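Skakley wrist camera bracket kit, reviewed after a winter on our two-arm cell

I'd been putting off replacing the wrist brackets on our cell for ages (you know how it goes, the old ones sort of worked), and then in June I finally ordered the Skakley kit from Kundeck for $200. So glad I did! Fitting took me 3 hours with a cuppa in the middle, and most of that was re-routing cable and fussing over the aim, which I check on plastic jars at the grippers.
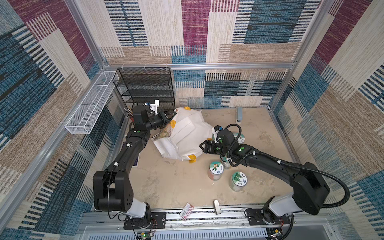
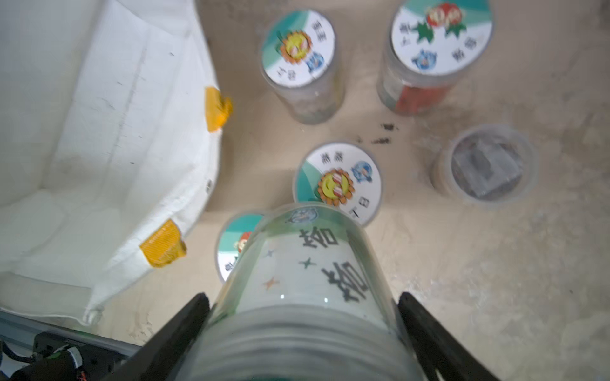 Jars on the table, from the fixed camera and then from the wrist.

What I love is how easily you can get at the lens for its weekly clean, and how little the aim has wandered: 2764 cycles on my counter and I've only nudged the left one once. The Hajji brackets we had before needed doing every fortnight, poor old things. My one grumble is the screws, which are soft, so go gently with the hex key and keep a few spares handy. Four and a half stars from me.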